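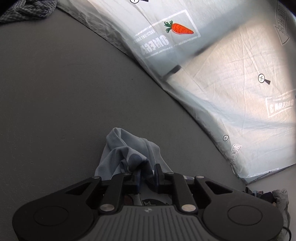

The gripper with a pinch of blue-gray cloth, printed sheet behind it.

Does the "pinch first, look second" order from the Uvar folding write-up hold up with mixed laundry?

Posted by slowhem

Hi all, first post, so please be patient with me! I've been reading the Uvar write-up on teaching a policy to fold clothes from hand-held gripper demos, and I keep getting stuck on the part about grasp order. They say the person should pinch the crumpled cloth anywhere, lift it, and only then hunt for a sleeve or hem. They report it over 490 demos. My trouble is that my own pile is a real mix (busy prints, plain things, a checked piece) and I can't tell whether their result counts on plain fabric. Has anyone tried it both ways?

Oliwia Czerwiński

Welcome! I spent most of September on this very thing for our Prarnex project, so I can at least tell you how it went for us. We did 60 demos with the pinch first and 60 going straight for an edge, same garments, same two people. For crumpled pieces, pinching first gave us a policy that dropped the cloth less often. For anything already lying open it was no help at all, and I'd go directly to the sleeve hem, with one finger on either side of the layer you want.
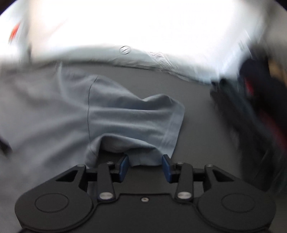

Fingertips at the lower edge of the sleeve, near the hem band.

Look at how the upper layer curls up there and the lower one shows underneath. Those two layers are where our policy made nearly all its mistakes, and the write-up gives them one short paragraph, sadly. We ended up tagging every demo as "one layer" or "both layers" before training, which was dull work, but I'd do it again. As for prints, we saw no difference I'd want to defend with numbers that small. Do keep a few busy fabrics in your held-out set, though!

pultevura_fan

Prints don't matter. Use more demos.

Harawira Bench

I'd be a bit gentler than the reply above :) We had 4 garments with large lettering and the policy kept reaching for the edges of the printed boxes as if they were hems. Mixing in plain ones of the same cut helped some. Also try slowing down near the cloth, our early demos were so blurry at the moment of the grasp that we threw half of them out.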